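Sunday, March 13, 2022

I got to the Punthorpe workshop before lunch and had the bench for most of the day. The job is still the same one: get an arm to pick up a disc and put it on a peg. I've been calling the project Leltar, for no good reason.

The code side is in decent shape. What needed work was the reach. I had set the start position too far back, so the arm had to stretch for anything past the middle of the table. I moved it in 100 mm and redid the limits.
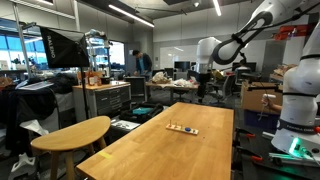 After that I went through the wrist settings again. The old exposure value was 2000, left over from the Sotomayor build, and it washed out anything pale. I brought it down in steps until the colors looked right, then saved it under a new name so I don't overwrite it again.

I also cut the closing speed by 20 percent. The discs are thin and the fingers were tending to push them along the table before they got a grip.
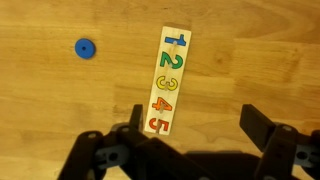

Wrist view with the gripper open, blue disc and number board on the table.

I have 18 test starts written down and want to run all of them before I touch the code again. Tilted boards come first, as the angle math is the part I trust least. The cable clips I ordered from Esine won't ship until April, so for now it's zip ties.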